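Dropped objects and sticking fingers: your questions about the Rornavier gripper notice

Since the notice went out in June we've had a lot of mail, and quite a few calls on top of it, so we've gathered the questions that come up most and tried to answer them properly. If yours is missing, write to the Trikstead service desk and we'll get back to you, usually by the next working day.

What exactly went wrong?

On part of the Rornavier hand-held grippers, the pivot screws that join the finger plates can work themselves loose. Once a screw has backed out a little, the finger sags, the two pads stop meeting squarely, and whatever you're holding can slide out sideways. We first heard of it from a customer in Prondia, who had a full glass jar slip and break at knee height. Happily the only casualty was the jar, but we took it seriously, as you'd want us to.

Is mine affected?

The fault is in the first batch of 230 units. The batch number is on the packing slip, and if you've lost the slip (we all do), tell us the name on the order and we'll look it up for you.

How do I check the screws?

Switch the gripper off and take the battery out first, please, even if you're only having a quick look! Open the fingers wide, hold one gently near the pad and try to rock it from side to side. A small amount of spring is fine. If you feel a click, or if a screw head stands up from the plate, stop using the gripper and let us know.

Can't I just tighten them myself?

We understand the temptation, and a few of you have told us you already did. The trouble is that an overtightened pivot makes the finger stick half open, and then the motor strains against it and gets hot. The repair kit has new screws with a locking compound already on the threads, and a little card explaining how far to turn them.

Will the robot arm version do the same thing?

It uses the same fingers, so yes, it can. Please stop the arm and lock it out before anyone reaches in to check, and keep people clear of the space under the gripper until the new screws are fitted.

How long does the repair take?

If you fit the kit at home, allow 90 minutes, including a cup of tea. If you'd sooner send the gripper in, our Pillay workshop has mended 58 so far and turns most of them around in 2 days plus shipping.

What can I pick up in the meantime?

If the fingers pass the check, carry on with light things that won't mind a fall, such as lids and plastic baskets. Leave glass and heavy pans alone for now, and look the screws over again before each session.
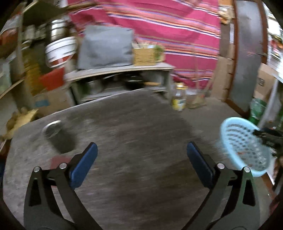

Bheki Mabaso writes: Mine passed the check in the morning and was clicking by Wednesday evening, so I'd say do it again after a long day as well. The kit went in without any fuss, though I did need better light than I had to see the threads.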